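Washing raw denim: how long do you really wait?

jivunska_jim
Got my first pair of raws in February and the guy at the Cuddale shop told me not to wash them for a year. A year. My wife has asked that they sleep in the garage. What are people doing?

LooseThread
Four months, then a cold soak in the tub, inside out. The one-year crowd also irons their socks.

selvedge_sam
I'm the one-year crowd and my socks are wrinkled, thanks. Mine went 212 wears before water. Best fades I've ever had.

LooseThread
You kept a tally?

selvedge_sam
On the inside of the closet door. In pencil.

Ľubica Kubíček
I did alterations for 32 years and I'll tell you what I saw: crotch blowouts, nearly all from people who never washed. Grit sits in the weave and saws at the cotton. Wash your pants, gentlemen.

selvedge_sam
Respectfully, mine blew out because of a bicycle.

Ľubica Kubíček
Respectfully, they all say it was the bicycle.

jivunska_jim
OK so what about shrinkage? Mine are already a negotiation at the waist. 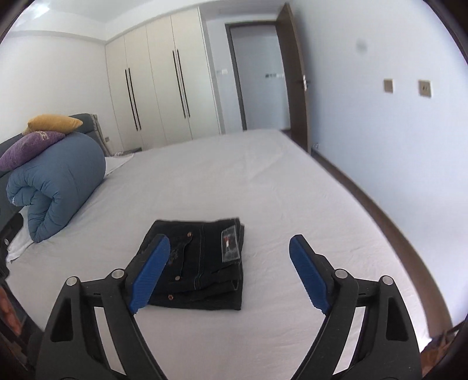 LooseThread
Shrinkage depends on whether they're sanforized. If they are, you lose maybe half an inch and get it back by lunch. If they aren't, you should have bought them big, and it's a bit late for that talk. Cold water, no dryer, hang by the hem. Once they're dry I fold mine small with the back yoke up, same as those, and they go on the shelf and not on a hanger. Hanger creases show up in the fades and look like you were ironed by an enemy.

selvedge_sam
Hanger creases are character.

jivunska_jim
Going with the tub tonight. Do I use soap?

Ľubica Kubíček
Yes.

selvedge_sam
No.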